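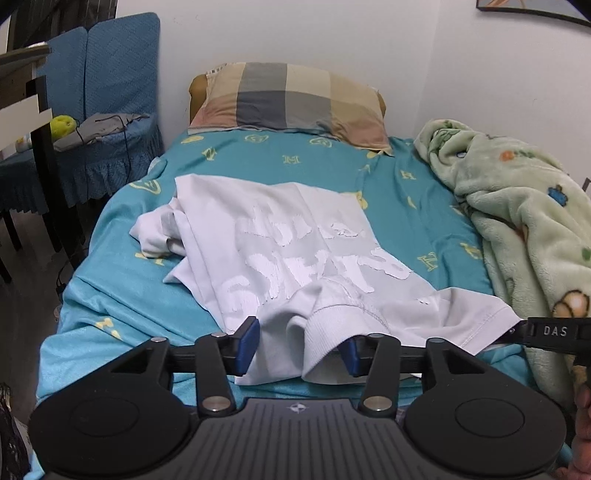
5/21/24

I've had the Borano mattress topper on my bed since February, so I figure I've slept on it long enough to have an opinion. Mine is the queen in the medium firmness, and I paid for it myself (on sale, with a coupon, after leaving it in my cart for way too long).

Quick background: my mattress is a Kullby, bought when I moved into this apartment, and it was fine for years until it slowly turned into a hammock. I'm a side sleeper and I was waking up with a sore hip most mornings. A new mattress wasn't happening this year. A topper seemed like a decent way to stall!

**Getting it set up**

It comes rolled up tight in plastic inside a box that is way heavier than it looks. I dragged mine up the stairs one step at a time. Once you cut the plastic it puffs up pretty fast in the middle, but the corners took their sweet time. The leaflet says to give it 4 hours. Mine needed overnight, and one corner at the foot end stayed a little curled for days after that.

The smell was there, kind of like new sneakers. I kept the window open and it faded within the week. If you're sensitive to that stuff, unroll it in a spare room first.

**Sleeping on it**

The first night I hated it. It felt like lying on bread dough, and I got up twice thinking I'd made an expensive mistake. Then it either softened up or I did, and by the second week my hip had quit complaining. I still feel the dip in the Kullby if I roll all the way to the middle, so don't expect miracles if your mattress is really shot. It takes the edge off a sag but it can't fill one in.

Heat is where I'd knock off a star. The box makes a lot of noise about cooling gel and I can't say I notice any. In winter it was cozy. Now that the nights are warming up I've switched to the thin blanket and stuck a fan on the dresser, and that mostly handles it.

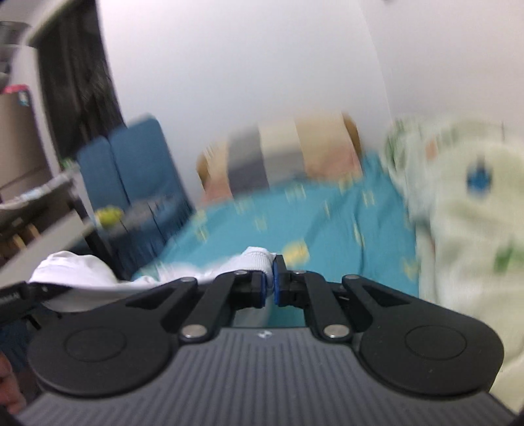
The cover is my favorite part, which I did not see coming. It unzips on three sides, goes through the wash on cold, and came out looking the same as it went in. I dried it on low even though the tag says to hang it, because where am I going to hang a queen size anything in this place? No shrinking so far. Getting it back on is a workout, though. Fold the foam in half like a taco and feed it in from the zipper end.

It has elastic straps at the corners and they're only okay. The topper scoots toward the foot of the bed if you're a restless sleeper, and I am. I bought a cheap rubber grip mat and cut it in half to go underneath, and it hasn't budged much since then. I think that should've been in the box at this price.

Also, measure your sheets! My old fitted ones popped off the corners right away with the extra height. I ended up with the deep pocket set from Skostia, nothing fancy, a little scratchy until the third wash.

**Compared to the other one**

I had the Magesa topper in my last place, so I can compare a bit. The Magesa was softer right off the bat and cheaper too, but it got flat where my shoulders go and never came back. I gave up on it after 11 months. The Borano still bounces back when I strip the bed, and there's no shoulder crater yet. Ask me again next winter.

**Would I buy it again?** Yeah, on sale. Full price, I'd probably put the money in a jar for a real mattress. If you sleep hot or you like a really plush bed, I'd look at something else. Four stars from me, and it would've been a bit more if those straps did their job.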